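Seren Laundry Basket, 6 kg size, from Wovitano

I've sold baskets for a fair while now and this is the one I take home. It's cream, it breathes, and it holds a proper family wash (towels and all!) without sagging in the middle. Rinse it out with the hose in July or whenever you think of it.

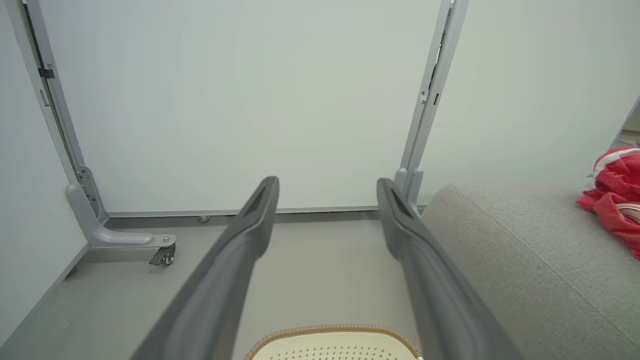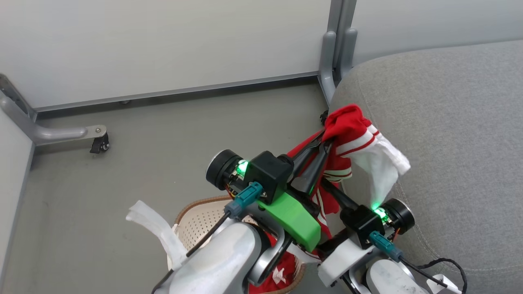
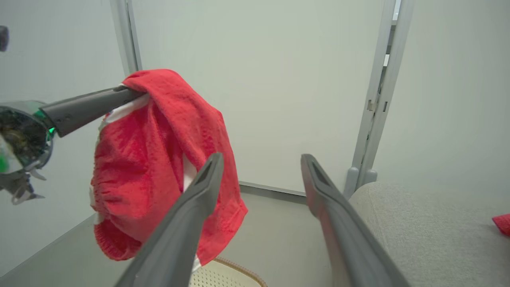 Pendo Rugemalira wrote in to say hers has been on the back verandah for two summers and the colour hasn't budged, though she'd love a lid.

A lid is coming, Pendo! Sowerby is sorting out the hinges. Until then the grey Fistine liner fits nicely and drops straight in the machine.

Stock code 2848. Liner sold separately, code 3516. Ask for Anoma Kodikara if you want a pair posted.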